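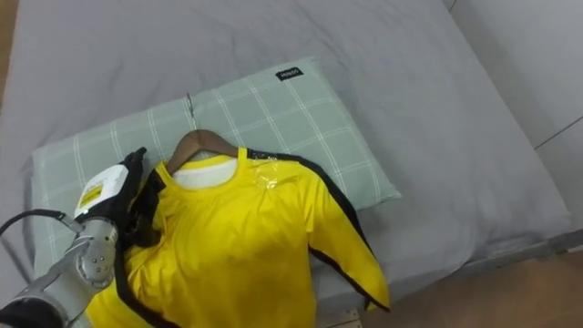 Hanging a shirt goes faster if you lay it out on the bed first. Trying to feed a hanger into a top you're holding up in mid-air is how collars get stretched and the thing ends up on the floor. Spread it on a made bed, smooth the front, and get the hanger sitting properly at both shoulders before you lift anything. A smooth long-sleeved top like the yellow one with the black trim needs this more than a cotton tee does, as slippery fabric slides off one side while you're fixing the other. Lay the hook flat toward the head of the bed, so the shirt runs down toward you and you can pick it up in one go.

Search tips, rooms, stains... Go

Feeding the hanger in

Go in from the bottom hem if the neck is narrow. Pulling a hanger down through a small round collar stretches the band, and after a season of it the neckline goes wavy and stays that way. Button-ups are no trouble - open the top two buttons, slide one arm in, then the other, and do up the top button again so the collar holds its shape.

Check where the ends of the hanger land. They should stop just short of the sleeve seam. If they poke past it you get those little bumps at the top of the sleeve that only come out with steam. Kids' clothes need kids' hangers. An adult hanger in a child's top will ruin the shoulders in a week.

Wood, wire or plastic

Wooden hangers are worth the rod space for jackets, coats and anything you want to keep its shoulder line. They have a decent curve to them and they don't bend. The drawback is that a polished one is slippery, and wide necks will work their way off. Wrap a rubber band around each end, or run a short strip of felt along the top edge. The felt looks better and lasts longer.

Wire hangers from the dry cleaner should go back to the dry cleaner. They rust if you put anything damp on them and the mark is hard to shift.

Plastic is fine for everyday shirts. Buy them all the same so they sit at one height. I use the Otier ones, which have a small notch for straps, and I've broken 3 of them in six years, all by standing on them.

Check every wooden hanger for rough spots before it goes near satin or polyester. Run an old pair of pantyhose over it. If the nylon snags, give the spot a light sand and wipe off the dust.

Shiny fabrics and contrast trim

Bright colours with dark trim need a bit of care the first few washes. The black can bleed into the lighter panels. Wash inside out, cold, on the short cycle, and take it out as soon as the machine stops. Most dye transfer happens while things are lying wet in the drum. A colour-catcher sheet is cheap and does help.

Hang these to dry out of direct sun. Yellow fades faster than you'd think on a July clothesline. Shape the cuffs with your fingers while they're damp, and pull the trim straight along the sleeve so it doesn't dry puckered.

Iron on the back, low heat, with a cloth over top. A hot iron straight onto smooth synthetic fabric leaves a shiny patch, and there is no getting rid of it. If you're in any doubt, steam it on the hanger in the bathroom while somebody has a shower.

Tape and sticker residue

Take off any clear tape, size strips or store stickers before the first wash. Once they've been through the dryer the glue sets hard. Peel slowly, pulling back along the fabric and not straight up. If it leaves gum behind, dab it with another piece of tape first. After that try a drop of rubbing alcohol on a cotton swab, testing on an inside seam beforehand. I've also used the Resen citrus remover, but it's oily and you have to wash the garment right afterward with a bit of dish soap.

Making use of the bed

Make the bed before you start on the laundry. It gives you a clean flat surface at a good height, and it's easier on your back than a table or the couch. Close zippers and do up hooks so they don't catch on the bedding. Do all the hanging pieces first, while they're still a little warm, and leave the folding until last.

Lay the full hangers in a stack with every hook pointing the same way, then carry no more than 6 at a time to the closet. More than that and the bottom ones slip off on the way down the hall.

In the closet

All hooks face the back wall. Long things at one end, short at the other, which leaves room under the short ones for a bin or a shoe rack. Leave a finger's width between hangers if you can. Crammed clothes come out creased no matter how well they went in.

If the rod sags, add a centre bracket. Ours spans 88 centimetres and held up to 700 grams per hanger of winter coats for years, but the longer one in the hall needed a support in the middle.

Costumes and dance outfits that only come out a couple of times a year should go in a cotton garment bag. An old pillowcase with a slit cut in the closed end for the hook works just as well. Don't leave them in dry-cleaning plastic.

14 comments
Share 31

Related tips
Folding fitted sheets on your own
Getting ballpoint out of a school shirt
Clolletau closet rod brackets: which size to buy
Ibarra garment rack, put together and loaded up
Storing winter coats over the summer
Cleaning the lint trap properly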